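Rokness Push Rod Kit, reviewed after 12 weeks
Posted by Hemi Katene, 15/06/2019

The Rokness kit is a rod, a collar and a tip that turn your arm into a very expensive finger. It pushes things. For most of July's coursework we need nothing fancier, so I bought three.

Fitting took 16 minutes, one of them spent looking for the hex key I was holding. The manual has a page on torque and a page on the company's values. The values page is longer.

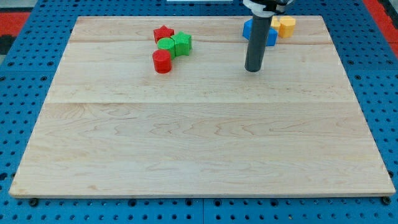
My complaint is the height limit. You set a floor so the tip stays clear of the work surface, and the controller forgets it after an emergency stop. It goes back to zero without a beep or a warning light. Aisyah Lau restarted a run and the rod came down on our old board with great conviction, leaving a dent you could eat soup from. On a good day the flat black tip hovers just above the wood and foam blocks get shoved about in peace. I now check the floor by hand after every stop, fingers well out of the way.

Rokness support suggested I "avoid emergency stops." I have kept that email.

Good rod, nicely finished, stiff enough. Two stars until they fix the reset.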